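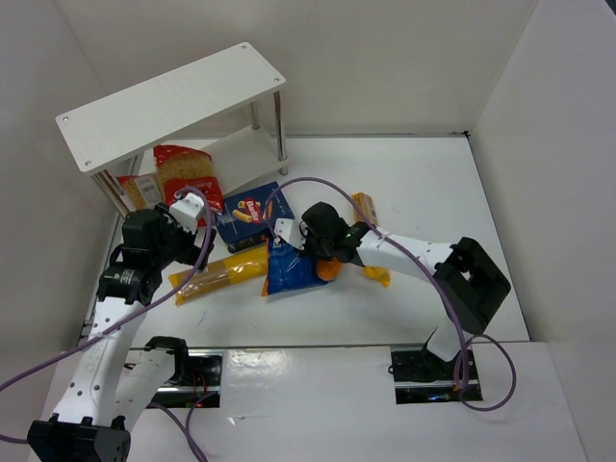 Posted by Hattar Cat Boarding, Otov | Feb 8, 2023

About Us

Hi, and welcome! I'm the one who answers the phone at Hattar, and also the one who cleans the litter boxes, so if I don't pick up the first time you call, you can guess what I'm doing. Leave a message and I'll get back to you before dinner.

We board cats. Just cats, no dogs, no rabbits (people do ask about rabbits, and I feel bad every time). Hattar is in Otov, in the low brick building at the top of Mill Road, and if you've come as far as the feed store you've gone too far. There's parking on our side of the street.

How we got started

I used to work the front desk at a vet's office over in Zernen. I loved it, mostly, but the phone calls that stuck with me were from people who had a trip coming up and an old cat with a thyroid pill twice a day and no idea who to leave her with. The kennels around us took cats, sure, but the cats were down the hall from forty barking dogs. My own cat Biscuit came home from one of those places and sat behind the dryer for two days. I thought, well, somebody ought to open a place with no barking in it.

So I did, with my sister, in September of a year when I had much less gray hair. We had three rooms and a secondhand washing machine. Our first guest was a big orange tom named Admiral who hissed at me for a whole week and then cried when his family came to get him. I still have his picture by the register. He stayed with us every summer after that, and he never did stop hissing on the first day.

The rooms

We have 2,499 square feet now (my sister would like it to be 2,500, and so would I, but the county measured it). Every cat gets a private room with a window, a high perch, a hiding box and a door that closes all the way to the floor. Cats from the same home can share. Cats from different homes never do, even if you tell me they're best friends.

The rooms on the east side get the morning sun and those go first, so book early if yours is a sunbather. The west side is quieter and looks out on the bird feeder – we call it cat TV, like everybody else in this business does. Shy cats tend to do better over there.

Bring a blanket that smells like home. Don't wash it first! I know it feels rude to hand over a furry blanket, but that's exactly the one we want.
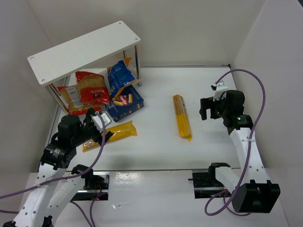 Food, pills and fussy eaters

Please bring your cat's own food, enough for the stay plus a couple of extra days in case your flight gets messed up. A sudden change of food on top of a new place is a lot for a cat's stomach. If you run out we keep the common brands on the shelf and charge you what we paid.

We give pills, liquids, eye drops and ear drops at no extra charge. Insulin shots are fine too, but we need to talk to your vet first and we need the schedule in writing. I've pilled well over 2,000 cats between the vet's office and here, and I have the scratches to show for it, but I'm pretty quick by now.

If your cat hasn't eaten by the end of the first day, we'll warm up some food and sit with them. If they haven't eaten by the end of the second day, we call you, and then we call your vet. I'd rather bother you on the beach than wait and see with a cat that isn't eating.

What we ask for

Proof of current rabies and distemper shots, on paper or by email. A phone number for you and one for somebody who isn't traveling with you. A hard-sided carrier, please, even if your cat is an angel in the soft one. We had an escape artist once who opened a zipper in the parking lot, and it took us until almost midnight to coax him out from under the feed store's loading dock. He was fine. I was not.

Kittens need to be at least 3 months old and have their shots. We have no upper age limit, and our oldest regular is twenty and runs the place.

Updates while you're away

We send one photo and a short note every evening through Astex, the little message system we switched to last year. You'll get a link when you check in and it works on any phone. Some of you write back with messages for your cat. Yes, I read them out loud. Yes, I do the voice if you ask me to.

Our regulars

I went through the book over the winter and 82 families have been with us for five years or more. That made me tear up a bit at the desk, I'll admit. Some of you have brought me a second cat after the first one passed, and I know that isn't easy. We've kept cats for weddings, hospital stays, kitchen remodels and one very long move overseas where the paperwork dragged on until spring.

Come take a look

You're welcome to visit before you book. Afternoons are best, after the lunch dishes are done and the cats are dozing. Ring the bell and wait for me to open up – we have two doors and only one is open at a time. Leave the dog in the car or at home, please, and if you've got pictures of your cat on your phone, bring those in. I want to see all of them.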